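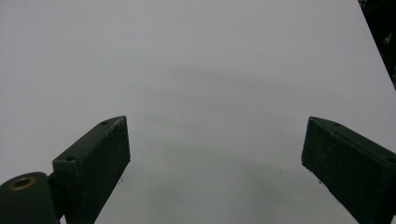
Fingers of a Clirberg hand-held gripper, open over a white work surface.

The Clirberg gripper is a hand-held, two-fingered gripper designed for construction at home or in a shared workshop. It is worn in pairs, one on each hand, and used to record handling tasks from which a robot arm can later be programmed. The design was begun by Wayne Dhillon and Anel Shezi at Mitow, a members' workshop, and the plans were released in January.

Design

Each finger is a rectangular block with screw holes along its top face, so that worn pads can be changed without taking the rest of the tool apart. The fingers are dark green, and the hub beside the left one carries a brass-coloured bushing. A complete pair uses 171 parts, not counting fasteners. Shezi's first version had a trigger — dropped after 6 trials because it tired the index finger.

Work table
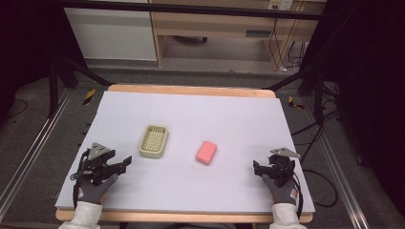
Audrey-Anne Landry

The table at Mitow has a light wooden top covered with a pale foam board and stands within a black metal frame of square tubing. Grooved aluminium rails run along the carpet on either side. The operator wears dark grey knit gloves under the grippers, and cables run from each device past the outside of the hand. Yellow and black tape is stuck to the floor beyond the far corners of the tabletop.

Tasks are kept small. One of the standard layouts is a soap dish and a sponge, set down at a slight angle with a gap between them. Members record each layout 200 times before changing it, and a recording is discarded if an object leaves the board.

Variants

Lapointe is a narrower version for smaller hands, drawn by Obadia Mbwambo. It shares the finger blocks but has a shorter bracket. A one-handed version, Plustonness, was abandoned.

See also

Data glove
Parallel gripper
Teleoperation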